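## 第三节 把卧室场景跑起来

（2018-11-03 改过一版，之前按旧版装的同学请从第 4 步重新看。）

前两节装完驱动和仿真器，你的电脑应该已经能打开一个空房间了。这一节我们把床、柜子和机械臂都放进去，让手臂停到床面上方的起始姿态。我第一次弄的时候花了整整一个下午，主要卡在路径和单位上，所以下面我会啰嗦一点，嫌烦的可以只看编号。

开始之前先确认几件事：

- 社团共享盘里的 `bedroom_v3` 文件夹已经整个拷到本地，不要直接在共享盘上打开，活动室的网一到晚上就慢得要命。
- 硬盘至少留出 12 GB。
- Standemia 的启动器已经登录，用社团账号，密码问 Fabian Imhof，别在群里问！
- 鼠标带滚轮。用触摸板转视角也行，就是手会很酸，我试过。

### 3.1 载入房间

1. 打开启动器，新建项目，名字用“组名_卧室”，中间是下划线。别加空格，我们的脚本读到空格会直接退出，连个报错都不给。
2. 菜单里选“导入场景”，找到 `bedroom_v3/room.scene`。
3. 等进度条走完。贴图有 3,763 个文件，第一次会很久，去倒杯水吧。第二次打开就快了，有缓存。
4. 打开“单位”面板，把长度改成米。旧版这里写的是厘米，是我写错了，对不起大家（上届有一组按厘米导入，床有操场那么大，他们还截图做成了表情包）。
5. 保存一次。对，现在就保存。

> **注意：** 导入途中不要切换渲染模式。程序不会崩，可是床单的碰撞体会丢，后面夹爪会直接穿过床垫，你还以为是自己控制器写得不对。

### 3.2 放置机械臂

6. 从资源库里把 `franka_on_block` 拖进场景。这个资源已经连好底座方块了，不用另外找桌子。
7. 把方块放在床的侧边，紧挨床栏，但不要碰到。碰到的话物理引擎会一直抖，风扇声音大得像要起飞。
8. 在属性栏里勾上“固定底座”。忘了勾的话，一按播放整只手臂就会慢慢歪倒，挺好笑的，可是交作业的时候就不好笑了。
9. 关节初始值别手填，点“从文件读取”，选 `home_bed.yaml`。
10. 按播放，等手臂稳下来，再按暂停。

到这一步，夹爪应该竖直朝下，停在床单上方不远的地方，两指微微张开，中间没有夹东西。手臂是从床边伸过来的，所以肘部会拱得比较高，这个姿态没问题，不要去“修正”它。我把肘压低过一次，结果规划器一半的路径都找不到解。 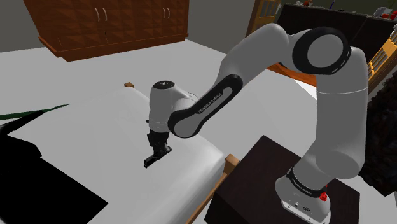 姿态对了以后，先别急着写抓取代码，把视角也存下来。组与组之间对比结果的时候，要是每个人看的角度都不一样，讨论起来真的很痛苦。

11. 转到一个能同时看见夹爪和床面的角度，最好稍微高一点，斜着往下看。
12. 在视角列表里点加号，命名为 `bed_main`。
13. 再转到正上方，存一个 `bed_top`。评分脚本只认这两个名字，大小写也要一样。

> **小提示：** 如果柜子或者床栏在画面里发黑，多半是环境光没加载。去“灯光”里把预设换成“均匀”，再换回来就好。我不知道为什么这样有用，反正有用。

### 3.3 第一次动一动

14. 打开终端，进到项目文件夹，运行 `python move_test.py --slow`。
15. 看着手臂往下走一小段，再回到原位。`--slow` 在你们熟悉之前都带着，别省。
16. 终端最后一行如果是 `OK`，这一节就完成了，可以在进度表里打勾。

要是没看到 `OK`，按下面的顺序查：

- **提示 `joint limit`**：第 9 步没有读到文件，检查 yaml 的路径，中文路径会失败。
- **手臂完全不动**：你大概还停在暂停状态。别不好意思，Leopold Kälin 当组长的时候也在这里找了好久的 bug，最后把控制器都重写了。
- **夹爪穿进床垫**：回到 3.1 的那条注意，重新导入房间，没有别的办法。
- **动作一顿一顿的**：仿真步频设太高了，笔记本请用 48，台式机可以自己慢慢往上试。

> **警告：** `move_test.py` 里有一个 `--real` 参数，那是给活动室里的真机用的。在自己电脑上加了也不会怎样，但在活动室的电脑上千万不要加，除非旁边有人手放在急停按钮上，而且围栏已经关好。这条没有商量，违反一次就暂停使用真机到学期末。

### 3.4 交什么

每组交一个压缩包，里面放项目文件、两个视角各一张截图，还有 `move_test.py` 的终端输出。输出直接复制成 txt 就行，不要拍屏幕！压缩包最大 8 MB，超了的话先把 `cache` 文件夹删掉再打包，十有八九是它。

截图请不要开美化滤镜。Salen 杯那次有一组开了景深，画面是很漂亮，可惜床面糊成一片，评委根本看不出夹爪离床单多远，最后还是让他们重交了。

下一节会往床上放要抓的物体，用的是 Groen 模型包。那个包也在共享盘里，有空可以先下载，解压后放到 `assets` 下面，文件夹名字别改。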